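Search this site
Search
All issues

March
By Radka Nedeljković

Kitting moves to the arms on the small-parts line

The small-parts room at Parlow has been sorting repair kits by hand for as long as most of us have worked here. A customer orders a service kit, somebody reads the ticket, picks the hand tools and cards out of the drawers, and puts them in a bin for packing. Last quarter the room sent out 3,553 kits.

Part of that job is now done by robot arms. They work in pairs at a table, and for now they handle only the bin step: putting tools and cards in, taking them out again when a kit is returned, and moving them over for packing. Reading the ticket, checking the contents and closing the kit are still done by people.

Six people work in the room and all six are staying. What changes is the day. Dušan Kos used to pick kits for a full shift and now spends the morning on it, then moves to returns after lunch. Lumturie Todorova has taken over setup, so she decides which tools go on which table and signs the sheet before the arms start. She asked for a pay grade review to go with the new duties, and that is with Doina Stoyanova in the front office now.

Pliers have been the slow item. Two pairs with their handles open will hook together, and an arm that picks up one gets both. The room now closes every pair before it goes on a table. Thin cards are the other problem, because they lie flat and there is not much to grip. Dragica Vlachou keeps a log of every stop and what caused it, and she would like people to write in it even when the fix took a few seconds.

Some rules have changed too. Nobody reaches over a table while the arms are live. The stop button is on the aisle side, and anyone may press it without asking first. Training takes 30 minutes and has to be done before your first shift in the room, including for people who are only covering a break. 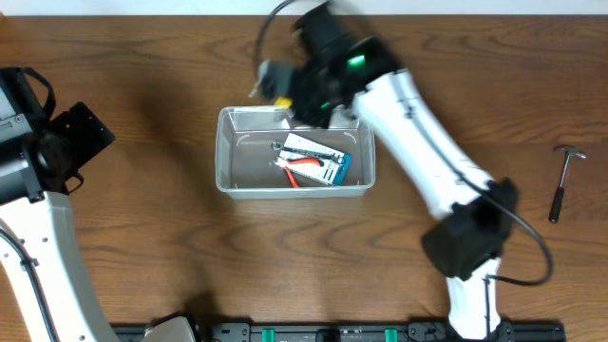
Arms at the kitting table, with pliers and a card in the bin.

The Dimitrov building gets its own table once the wiring is finished. Sign-up sheets for training are by the time clock. If you work evenings, see Lumturie before 4 and she will find you a slot.

Comments (3)

packing_tom
Will the returns bins stay on our side of the wall? We lost a shelf last time things moved.

Radka N.
Yes, returns stay where they are. The shelf is on Doina's list.

eveningshift
Could there be one training slot after dinner break? Getting in before 4 is hard for those of us with school pickup.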